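Cloth on packing tables: keep it or ditch it?

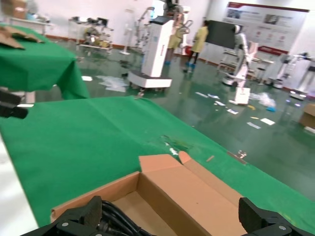 Open box, green cloth, wrinkles everywhere
posted by Virnance, October 2020

We pack on long tables with green cloth over them and I love the look, but the cloth creases up and there's a torn bit near the middle now. Scraps end up lying on it too. We have 200 boxes to get through and I'd like to keep the cloth if I can! Anyone found a way to make it behave?

2 replies

Albers
Keep it! Cloth is so kind to whatever you're packing. Pull it tight lengthwise, fold the ends under and clip it to the table edge with big spring clips (ours came in a bag of 50 and I use them for everything now). Put a patch under the tear before it spreads, iron-on is fine. And keep your flattened cardboard on a second table if you have one, it frees up so much room. Oh, and fold all four flaps right out before you fill a box, you can get both hands in that way!

Unis
we just use bare tables and a broom lol. but green is a great color for it, small white scraps show right up. shake it out when you finish for the day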